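Hemik / Skollthorpe, handheld teaching, fabric tasks
Minutes, October call, 2:00 pm start

1. Last actions
Grip tool firmware done on both. Lambert fixture still not shipped, carry over. Pad wear check closed.

2. Garment folding
Agreed to keep the pink and blue mesh piece in the set. Trim edges give the operator something to aim for, mesh itself slides between the pads. Target is 231 accepted demos, nearly 45 short. Discussion on where to start a demo: pads open over the cloth, hold still, then go. Too many runs begin with the jaws already moving and get trimmed badly. Skollthorpe to reword the operator sheet.

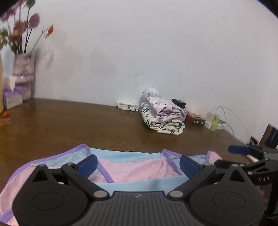 3. Single-piece pick
Dotted pink cloth. Wants a full pinch, both pads on fabric, then lift. Operators are squeezing too early and getting one layer. Second hand stays close but out of the wrist view where posible. Jasitov asked if remote control runs could be mixed in with the hand ones. Not yet, timing is too different, keep in separate folders. Revisit once 6 clean remote sessions are in.
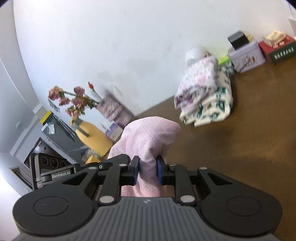

Item 3: pinch on the dotted cloth, pads closed.

4. Table setup
Long talk on clutter. Stay with flowers, folded stack and boxes at the back, policy has to cope with it. Move things between sesions, not during. Log each change in the sheet.

5. Actions
Skollthorpe: operator sheet, start pose wording
Hemik: re-trim the rejected folding runs
Jasitov: remote latency numbers
Lambert: ship date for fixture

Closed 2:45. Next call same time, November.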